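From: Prostgate Sorting Room
To: Cimwood Reuse list
Date: July 2024
Subject: Re: Metal bins for the small bits, are they worth having?

On the Zellton site they wrote:

> We have been offered a grey metal bin like the ones at Salcedo. Our
> plastic tubs have split again and the lids never matched anyway. Before
> I say yes, can anyone who uses metal tell me how it holds up, and whether
> beads and small jewellery are a nuisance to get out of it? We do a lot of
> mixed bags, mostly from house clearances, and the small things are what
> takes the time. Also, is it worth painting the inside?

We have used metal for the mixed small items since last September and I would say yes, take it. Ours cost us 20 pounds second-hand and I have not had to replace anything. The plastic tubs we had before lasted a few months each. Check that the table you have in mind doesn't rock, and have two people to lift the bin on to it.

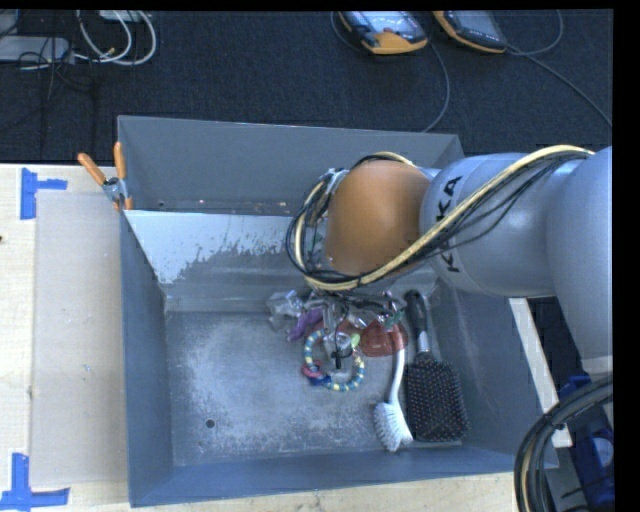
On painting, I would leave it alone. Metal scuffs whatever you do, and paint would only come off in flakes among the stock. The floor of the bin has cloudy pale scratches and worn patches with the grey metal behind them, and the sloping inner panel has a bright whitish patch with a ragged edge. None of that matters for sorting. What does matter is the small round hole in the floor, towards the lower left. Put a square of strong tape over any hole like that from underneath before you tip anything in. We lost an earring through one at Salcedo and had the whole table out looking for it.

As to beads, a beaded loop is no trouble if it is lifted out first, before anything else is moved. The bother comes when it gets dragged under other things and the thread catches. My order is beads and chains, then anything hard, then soft things, and the wrapping last. Crumpled clear plastic should be opened out and felt with the fingers before it goes in the rubbish. We have found rings in it more than once.

For quantity, a bag of up to 800 grams is enough for one go. More than that and you can't see the bottom. Our sheet for the last quarter shows 864 items put out for sale from 76 bags, which is better than we did with the tubs, although the bags have been better too so I would not put it all down to the bin.

Two other points. Wipe it with a dry cloth at the end of the day, as damp gets into the corners. And a sloping panel inside is useful, as small things can be pushed up it with a flat hand and picked off one at a time.

If the one you have been offered is too long for your table, let me know the measurements. Cimwood has a spare trestle that I can ask about.

Prostgate Sorting Room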